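Part 2: Setting up your evening mood log

Okay, so you've read part 1 and you have a notebook. Any notebook will do. Mine is a Tarngate one with squared pages, and I've got a soft spot for it, but I started on the backs of old envelopes and the habit stuck all the same.

What we're doing in this part is getting the log ready and making your first entry. Give yourself 15 minutes for the first night. After that it shrinks to almost nothing, I promise!

Before you begin

You'll need the notebook, a pen you like, and a spot in the house where you already end up every evening. I do mine in the kitchen after dinner. Please don't pick a spot you only wish you sat in. I lost most of October to a very nice armchair that I never once went near after dark.

Step 1. Rule two columns on the first page. Head the left one "Before" and the right one "After."

Step 2. In the left column, write one plain word for how you came into the evening. Tired, cheerful, prickly, flat, whatever comes. If two words turn up, write both and underline the stronger one.

Step 3. Under it, write who you spent time with today and how you felt when you walked away from them. Initials are fine. A phone call counts, and so does a long back-and-forth by text.

Caution: you're writing down your own mood here, so keep it to that. "Felt small after lunch with R." is a good entry. "R. is a bully" is a verdict, and I've found that once I write a verdict I stop noticing anything new about the person.

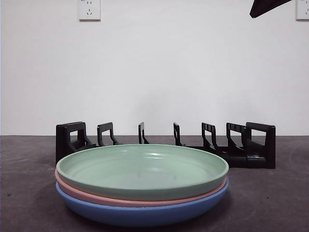
Salamatu Ajayi wrote in to say she gets stuck on step 3 every time, as she works alone and some days the only person she talks to is her mother. She puts down the radio host instead, and wanted to know if that was cheating.

I don't think it is, Salamatu! If a voice lifted you up or dragged you down, it goes in the log. I've put a podcast in mine before now, and a very grumpy audiobook.

Step 4. Sit for a minute with the pen down. No breathing pattern, no counting, no special way to hold your hands. If your mind runs off to tomorrow's errands, let it go and fetch it back when you notice.

Step 5. In the right column, write your word for how you feel now. Quite often it will be the same word as before, and that's a perfectly good entry. Leave it alone and don't go hunting for a nicer one.

Note: some people like to give the mood a score. Osaze Akpan does his out of 13 (I've asked, and he just likes the number) and it works well for him. I tried scoring and spent the whole time arguing with myself over half points, so I stick to words.

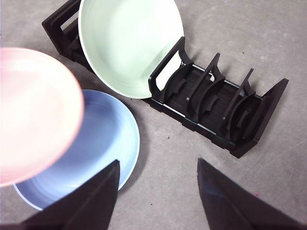 Step 6. Close the notebook and leave it where it is. Don't read back over earlier pages yet – that comes in part 3, and it goes much better when you have a decent stack of entries behind you. I have more than 300 now, and the early ones still make me wince a little.

If you miss a night

Skip it and carry on with the next one. Please don't fill in the gap from memory. I did that for a while and every single made-up entry said "fine," even for a week when I know I was anything but.

If you miss a whole bunch of nights, look at the spot before you blame yourself. Has the notebook moved? Has the evening changed shape – a new shift, a new baby, somebody else's TV show? Ornella Cocco shifted hers to the morning bus and hasn't looked back. She changed the column headings to "Last night" and "Now," and I may steal that for the next version of this guide.

If it makes you feel worse

It can stir things up, especially early on when you're paying attention to stuff you usually rush past. Try dropping step 3 for a few nights and only do the two words. If the heavy feeling hangs around, put the notebook away and talk to somebody, a friend or your doctor. A log is a small tool and it's okay to set it down.

Next is part 3, reading your pages back. You'll want a second color of pen for that one.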